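Rament 2214 Table: A Long-Term Review From a Person Who Sits Down a Lot

Posted October 2025
Filed under: Furniture, Home and Studio

I have owned a lot of tables in my life, and most of them came to me from somebody who was moving. So it was a real treat to choose one new, on purpose, with the catalog open on my lap and a pencil in my hand, and I went about it far too seriously. I asked friends. I lay awake. I cut a paper pattern of the top and laid it on the carpet and walked around it in my socks for a week, and my family walked around it too, very patiently.

The table I ended up with is the Rament 2214, which is made by Nukberg and which I bought through Ó Riain, the furniture place out past the garden center. The number means nothing to me, but you'll need it when you call, as there are several tables under the Rament name and the people on the phone go entirely by number. The 2214 is the big white one with the wavy front edge. I've had it since last December, which seems long enough to have gotten past the honeymoon and into the part where you know a thing properly.

First, the delivery, which I know some of you only come here for. It arrives in two boxes. The one with the top in it weighs 46 pounds according to the sticker and felt like more on my stairs, so please have a second person with you, and a third if your stairs turn. The other box has everything that goes underneath, plus a bag of bolts and a sheet of drawings with no words on it at all. I'm a words person. I held that sheet every way up. Once I'd understood that the first drawing shows the table upside down, the rest went along very nicely, and I was drinking tea at it by the end of the afternoon.

A tip while I think of it: put the top face down on a blanket while you attach the underneath, and count out the bolts before you start. There are two lengths and they look like twins. I put a long one where a short one should go and had to back it out again, with language.

Now to the front edge, which is the reason most people write to me about this table. It runs along gently, dips in, and then heads off again on a diagonal. In the catalog I thought it looked a bit like a guitar. In the house it's softer than that, and there's a thin rim, a shade grayer than the top, that lets you see where the table stops even when the light is flat. Over a dark carpet like ours the line shows up beautifully. I sit in the dip, and I've become quite possessive of it.
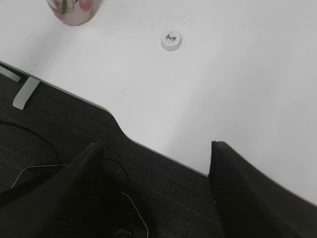 Mahmoud Gaber wrote in after my first post on this table to say that he had tried a curved one at a showroom and it drove him up the wall, with his elbows never landing in the same place twice, and he would take a plain rectangle over it every day of the week. He also asked whether you can push the thing up against a second table to make a longer one for company, and if so, what on earth you do about the gap.

Well, Mahmoud, I felt the same about the elbows for the first couple of weeks. I kept sliding my chair along looking for the right spot, a bit like a dog turning around before it lies down. Then one day I noticed I'd stopped doing it. The inward part brings the work closer to you and gives your forearms something to rest on at each side, and for reading or handwriting or shelling peas I've come to love it. If you type all day with your chair at an angle, I could see it bothering you, and I'd say go and sit at one before you buy. Bring a book and stay half an hour. They're very nice at Ó Riain about people sitting.

As for the second table, no, I wouldn't. You can't put anything flush against that front edge, and I've stopped trying. The Flellotitz table I looked at has straight sides all the way around and would be a much better pick for anyone who does big dinners. It was a close thing between the two for me, I'll tell you, and I went back and forth so often that the Flellotitz people started greeting me by name.

So why did I go with the Rament in the end? Partly the curve, I admit it. But mostly it was the surface. I can't stand a shiny table. My mother had one with a finish like a mirror and you spent the whole of breakfast looking at the ceiling lamp. The top on the 2214 is matte and smooth, and light spreads out over it in a quiet sort of way. A cup throws a small soft shadow and that's all the drama you get. I have a pale pink cup with green leaves and blossoms on it that I'm very fond of, and it has never looked better than it does on that white. I think everything with a bit of color looks cared for on a white table, even the cheap stuff, even a library book.

People always ask whether white is a mistake. I asked it too, loudly, in the store. My experience is that white shows crumbs and pencil, and it shows the little bits of eraser you leave behind, and all of those wipe away with a damp cloth in one pass. What worried me more was drinks. We are a tea household and we are not a careful one. There's always something being poured here, hot in the morning and out of the refrigerator by midafternoon, and I stopped handing out coasters years ago after I found them all under the couch.
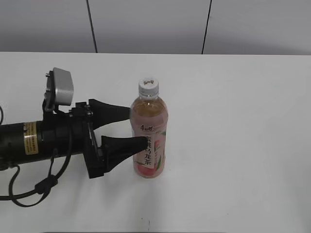
I did do a proper test, since I figured somebody would ask me for one. I took three saucers' worth of trouble: black tea, beet juice, and the turmeric broth I make when anybody in the house has a cold. I dripped a little of each on the far corner, where I could live with the result, and left them overnight. The tea came off with water. The beet juice came off with water and a drop of dish soap, though my heart was in my mouth. The turmeric left a faint yellow ghost, and I'll be straight with you, it took four days of wiping for it to go away completely. If you cook with a lot of turmeric at the table, put down a cloth. For everything else I've relaxed.

Heat is a different matter and I haven't been brave enough. The leaflet says to use a mat under anything straight from the oven, and I do, every time. Mohcine Bensaid emailed to say that his daughter set a hot saucepan down on the same model and it left a dull ring that he has never been able to get out, so take that as your warning and mine. He keeps a fruit bowl over it now.

Let me say something about size. I gave a lot of thought to this and I still got it slightly wrong. My room has a stretch of wall that measures 44 inches between the radiator and the bookcase, and I had some notion that I'd tuck the short end of the table in there and keep the middle of the room open. The short end doesn't tuck. The catalog gives you one measurement across, and it isn't taken at the widest point, so the curve catches you out. I'd love for Nukberg to print a proper outline with the numbers on it. I've written to them to say so and got a very friendly card back. In the end I turned the whole thing so that it stands out into the room, and I like it far more than my original plan, but if your space is tight then do the paper pattern and do it from the drawing on the website, which is the accurate one.

Does it wobble? A little, at first. There are leveling feet that screw in and out, and on a carpet they need a week to settle before you fuss with them. I adjusted mine on the first day and then again on the eighth and haven't touched them since. If I lean my whole weight on the outer corner I can feel it give slightly. I weigh what I weigh, and I don't think that's unreasonable of the table.

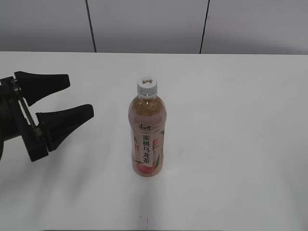 Choosing a spot for a white table matters more than I'd expected. I tried ours first by the yellow wall in the back room, and it made the top look a bit sour, like milk on the turn, and I very nearly sent the poor thing back. Then we moved it. With a pale gray wall behind, it looks calm and clean, and the white stays white. What you notice then is whatever you've put down on it, so a plain old bottle of peach oolong tea with the light running down its sides gets to be quite the handsome thing, amber and a little pink. If you have a warm-colored room, I'd ask for the sample chip before you order and prop it against your wall for a day or two. Ó Riain will mail you one for free.

A few smaller things that didn't fit anywhere else. The edge is comfortable on the wrists and hasn't chipped, and I've bumped it with the vacuum more often than I should confess. Paper slides on it quite easily, so if you draw, you may want a mat. My sewing machine stays put, though the pins go everywhere, and I've found the carpet gives them up only when you're barefoot. The top is a touch cold on bare arms first thing in the morning. There is no drawer, and I do miss a drawer. I keep a shallow basket on the chair beside me for the pens and the scissors, and it gets sat on.

Would I buy it again? Yes, and I'd buy it sooner and measure it better. It's a generous, good-natured table, and I've written letters at it, iced a cake on it, and fallen asleep on it once during a long phone call with the insurance people. If you want straight sides and lots of guests, look at the Flellotitz. If you mostly sit down alone or with one other person and spread your things out, go and try the 2214.

I'm still undecided about chairs for it, and I've got my eye on a pair with low arms that might or might not slide under the curved part. When I've borrowed one and tried it I'll add a note to the bottom of this page.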